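Filed under: Home Builds > Arms & Grippers

fspanos
Two-arm booth on a shared rail, 580 spent so far.

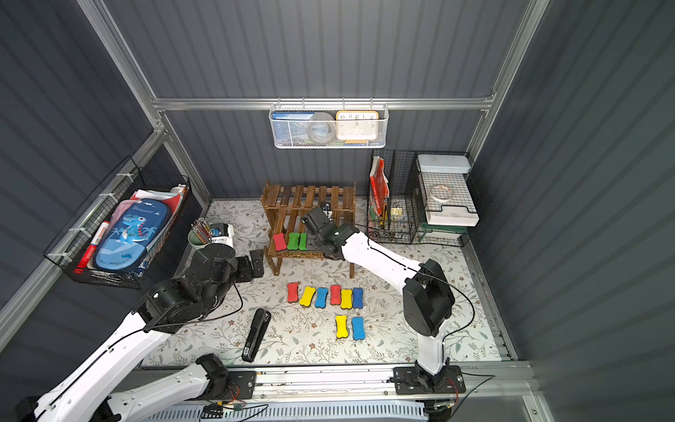
Right gripper at the rack

ullard_j
Foam is too easy. Try something rigid.

fspanos
Disagree — it squashes, so grip force matters.

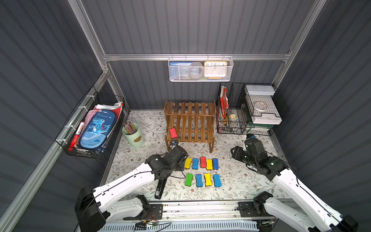
Next job is cable routing.

fang376
I'd shorten the rail first.

fspanos
No, it stays.

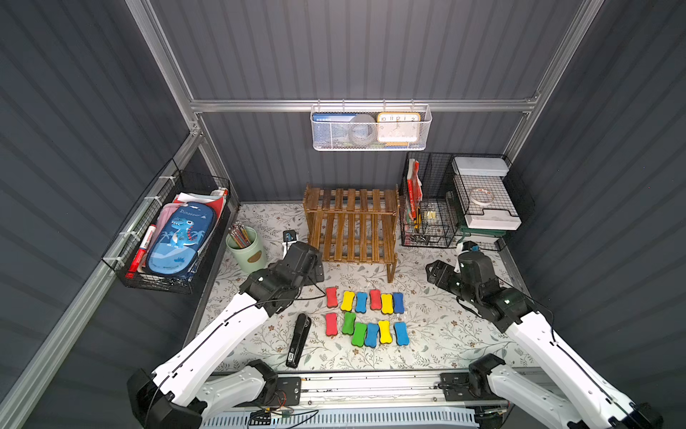
Two rows, stapler off to the left

Related threads
Trarstead rail kit
Jesance servo noise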